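Fandville Learning > Packaging and Storage > Unit 4 > Sorting Mixed Goods

7 July 2021
By Eustaquio Tovar

4 Sorting Mixed Goods on a Shared Surface

Small packaged goods divide first by how they rest. Rigid containers, such as bottles and pump dispensers, have a base and will stand. Flexible packs - sachets, foil packets, pouches - have no base and are laid flat. A tube falls between the two groups: it stands on its cap if the cap is wide enough, and otherwise lies on its side.

A sorter who mixes these groups loses table space. Standing items can be placed close together, while flat items need clear surface on every side so that a hand can lift an edge. The Ballano method, used in this unit, therefore gives each group its own zone before any sorting by content is attempted.
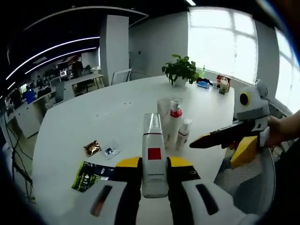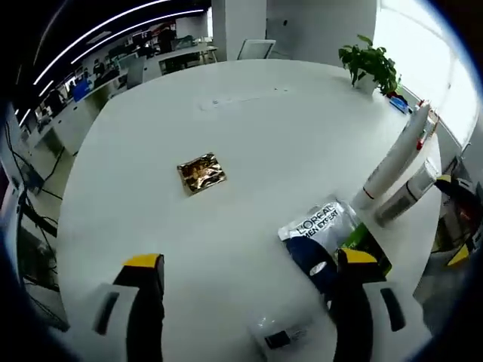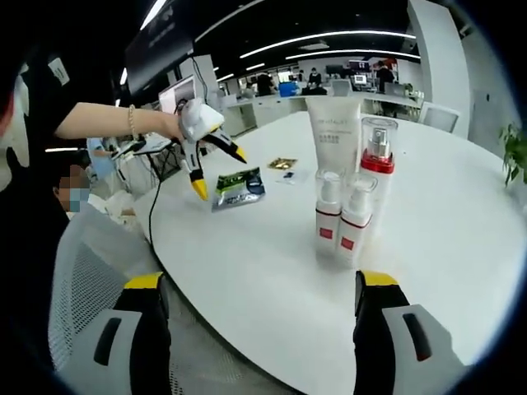 Figure 4.1 Toiletries and small packets on a white table.

Height is the second property. Tall containers are set behind short ones, as seen from the sorter's place, so that labels remain readable. Pump bottles keep their caps on throughout, and are lifted by the body.

Content is considered last. Toiletries and food are packed in separate boxes even where the packs are alike in size and material. A foil packet should be read before it is assigned, as its shape gives little indication of what it holds.

Section 4.1 sets out the zones. Section 4.2 applies them to a batch of 200 mixed items from the Rullonar stockroom.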